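Journal > 2019 > Packing for the move

May 27, 2019

What a good day! The move to Talbridge is really happening, and I spent the whole morning on bedding and winter things with Kelly, who brought a stack of big clear bags and far more energy than I had. I love clear bags. With the old black sacks I was forever opening every one to find a single scarf, and now I can just look. 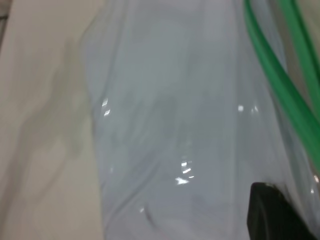

So how full should a bag be? Two thirds is my limit, so the top still gathers easily and I can get it down the stairs alone.

We kept at it until lunch. Sándor phoned in the middle to say the van is 310 for the day, which is 15 less than he first told me — hurray! I celebrated by folding the guest quilt properly, corners and all, and then had to do it again when Kelly found its cover behind the door. She thinks I should get rid of the brown blanket. I will not be getting rid of the brown blanket.

I'd forgotten how much I like the crinkly noise of it all, and how soft everything looks once there's plastic close up against the light.
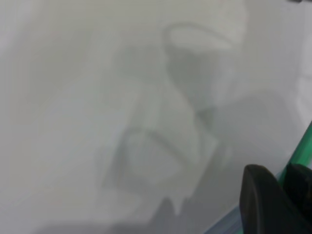
Folds and more folds, packing day.

Tomorrow the hall closet, and I must ring Ningsih about the spare key. The curtains can stay up until July. Kelly left her sweater here again, so that's going in a bag too if she isn't quick!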